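Parts Bench README

Hi, and thanks for opening this before grabbing the zip. I keep the notes for the parts room, which means the bins, the small stuff that ends up on the carpeted table, and whatever is standing on the floor. Noémie Nguyen started the list in a spreadsheet last September and I've been adding to it ever since (mostly on Sunday, with coffee). The folder holds the parts list, the shelf labels as a print file, and these pictures.

Push buttons live under "Controls, loose." I write them down by cap color first, then by base, so the yellow one and the red one get a line each even when they travel as a pair.
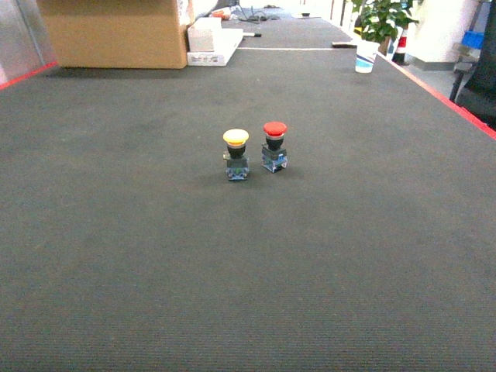
Where do I put a part that fits two categories?
Put it under whatever you'd call it out loud and add the other category in the notes column. The search looks at both, so it'll come up either way.

Columns, left to right: name, color, home, notes. "Home" is where a thing is supposed to live, so please don't change it just because you found the thing somewhere else! If it's wandered, say so in the notes. The list has 170 lines right now and 6 of them still say "ask Nattawut." Those are Nattawut Chuensuk's fittings from the old Bhatt order, and I'm leaving them alone until he and I can sit down with the catalog.

Bins go by tier and then by position, counting from the left as you face the shelf. Crates are separate from bins in the list (I know, I know, but they stack differently and the labels are a different size).

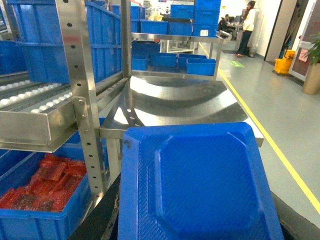 README.txt | 4 min read

Labels print on the Stolico sheets, the ones with the rounded corners. Set your printer to actual size or the text creeps down the page and by the last row you've lost the bottom of every word. I keep a spare sheet in the Perov folder. Take it if you need it, just tell me so I can buy more.

Handwriting on a box counts as a label until a printed one goes on. Copy it exactly, symbols and all, even if you think you know what it means.

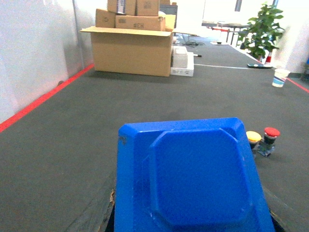 Cardboard is my least favorite part of this whole list. Boxes get reused so many times that the printing on the side has nothing to do with what's inside, and I've been fooled more than once. So the name column takes whatever was written by hand, like the "#CH" on the wide one in the stack, and the printed stuff gets skipped completely. If a box has neither, call it "plain box" and describe the contents.

Floor items were added in version 7. That's posts with their bases, carts, and anything else too heavy or too awkward for a shelf. A post and its base are one line, please, and if you swap a base you edit that line instead of starting a new one. I had a lovely mess of orphan bases in the first draft and it took me a whole evening to untangle.

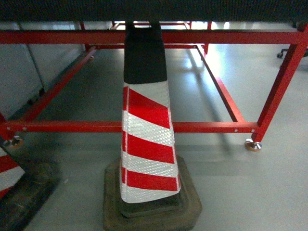 Stripes go in the color column as both colors with a slash, so red/white. Same for anything else with two colors. Three or more and I just write "multi," which Noémie hates, but the column is only so wide.

Still to do: the Hoto screwdriver bits need their own page, and the notes column could use a spell check. Send corrections as a plain text file with the line number first, and I'll merge them the next time I have the list open.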